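Waltby Winter Clothing Store: Progress Report to the Mahuika Fund
Posted 11/7/22 by the Waltby project office
Shares 8 | Comments 2

Intake for the season closed with 1,095 garments logged, all received since May. Sorting by size is complete. Repair and folding are still in progress and are the main subject of this report.

Quilted and padded jackets remain the slowest category. Each one is laid out flat at full sleeve length before it is folded, so that seams, lining and pocket zippers can be checked in a single pass. A bed or a large table is needed for this. Smaller surfaces were tried at the Plistoneck site and dropped after sleeves were repeatedly missed.

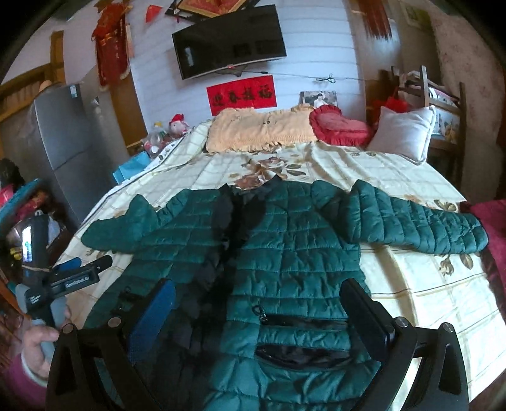
Folding follows the check. Sleeves are brought in across the front, the hem is turned up to the collar, and air is pressed out by hand. Vacuum bags are not used for padded items, as the filling was slow to recover in last year's stock. Finished jackets go into cartons of 20, labeled by size only.

Zipper faults account for most of the repair queue. Murnis supplied replacement pulls under the existing order, and 40 have been fitted. Lining tears are sewn in house. Garments with damaged filling are set aside for a decision at the end of the quarter.

Spending is within the approved budget. No change to the delivery schedule is requested.

Comments (2)

dmk_waltby: Are children's sizes in the same cartons?

plist_north: Separate cartons at our end. Labels on the short side please, we stack them two deep.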